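The week the left arm didn't get the memo

January
By Riaan Ntuli

So I promised last time I'd write up the box problem, and it took me a lot longer to get to the bottom of than I expected (sorry to everyone who wrote in asking!). Short version: one arm stopped, the other one didn't, and I lost a good chunk of a month to it.

Longer version. Runumis is our two-arm cell, and the job it's been learning is a box job. Open the lid, work around the little green bricks, pick the box stuff up, put it down again. Both arms often have hold of the same piece of cardboard, and that's fine as long as they agree on where they're going. On run 1291 they stopped agreeing. The right arm faulted halfway through a lift and froze, holding on tight, and the left arm carried on with its half of the move like nothing had happened. Cardboard is forgiving, thank goodness. It tore down one side and the left gripper ended up waving a strip of lavender card at me while I was still reaching for the stop button.

My first guess was the motors. Wrong. My second guess was the purple cable on the right arm, because it swings out in a big loop past the elbow and I've never liked the look of it. I was half right there! The connector at the base was working loose whenever the arm reached far to the back, and the joint would drop off the bus for a moment. I swapped in a new lead from Lambrechts, added some strain relief, and the dropouts went away.

But a loose plug is going to happen again someday, and what bothered me was the left arm. It turned out we'd set up the Vestov controller with a separate watchdog for each side – my doing, back when we only had one arm on the rail and I copied the settings over. Each arm could stop itself and neither could stop the other. Now there's one shared stop, and if either side goes quiet for 19 milliseconds they both hold position. They don't let go, either, they just hold. I went back and forth on that, but a dropped part seemed worse to me than a paused one.

I've also turned the grip force down for two-handed lifts, and I pulled the plug on purpose 3 times with a fresh box in place. Both arms stopped together each time and the box came out fine. I'd like 2000 clean runs before I stop hovering over the button, so ask me again in the spring.

Box work in Runumis. The second one is a wrist view, the rest are from the fixed camera:
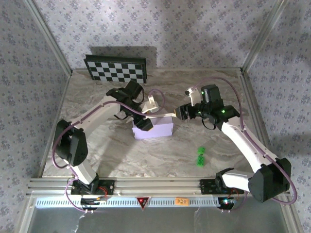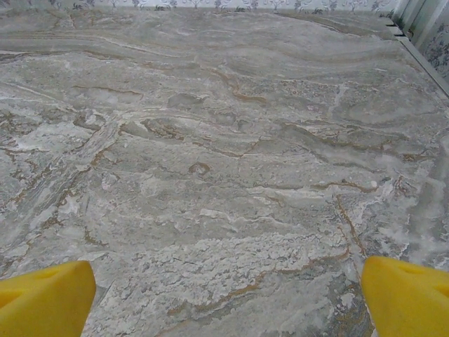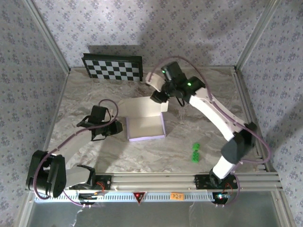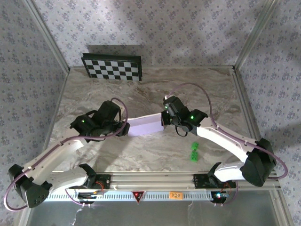 Next up at Bumatell

I'm rerouting the cables on both arms, and I'd love to hear how you keep yours from flopping around at full reach. Hit reply, I read everything.

14 comments | 37 shares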